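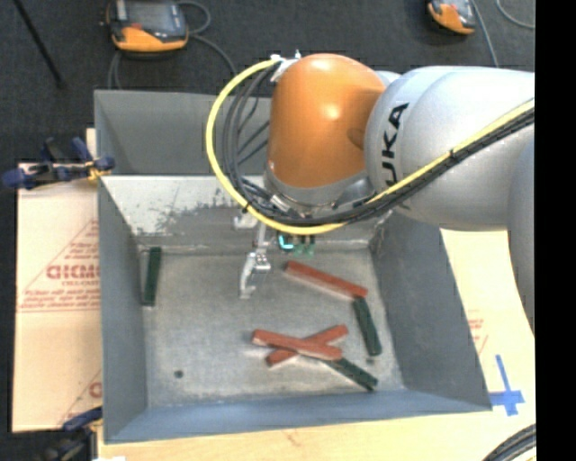 Drostgate (bin picking)

Drostgate is a collection of robot grasping examples, and also the name of the project that gathers it. Run by Ovener together with the Bárány workshop. Work began in January under Zoltán Major, who still leads it. The examples are used to train a learning system that picks a grasp point from a camera view.

Setup

A KUKA arm works over an open metal bin. Blocks are slender and rectangular, red or dark green, left lying at whatever angle they land. Camera is fixed and does not travel with the arm. Clamps, cardboard and tape are used freely around the cell and moved when needed – the layout has never been frozen, which some users of the data complain about.

Two bins are in rotation. Older metal is prefered, as scuffs and dark patches give the system false edges to learn from. A clean bin was tried early on and dropped.

Collection

Each example is one attempt. The arm goes down, closes, lifts, and the result is logged as held, slipped or missed. Failures are kept. Early sets had most of the misses thrown out and the trained system was far too sure of itself, particularly on crossed blocks.

Sessions last almost 4 hours. Between attempts the blocks are dropped back in from low height, or stirred by the gripper. Hand placement is allowed only for hard cases: one block resting on another, a block steep against a wall, two ends touching. These get a separate tag so they can be left out of counts.

Attempts come from 4 sources:
random grasps
grasps proposed by the current model
grasps guided from the pendant
replays of old failures

The share of random grasps has gone down with every release. Irén Lengyel, who wrote the labeling rules, has argued for keeping a fixed portion, on the grounds that a model feeding on its own choices stops trying anything odd. Still open.

Labeling

Held or missed is read from finger position at the top of the lift. Slips are checked by eye. A block which is dragged but not lifted counts as a miss, though this was the other way round before release 2 and older labels have not all been fixed.

Releases

There have been 11 releases. Most are small. The format is shared with Zureck, a seperate set covering bags and soft items, so the two can be mixed in training – results for this are mixed too, better on soft items, slightly worse on blocks.

See also: Zureck; grasp planning; bin picking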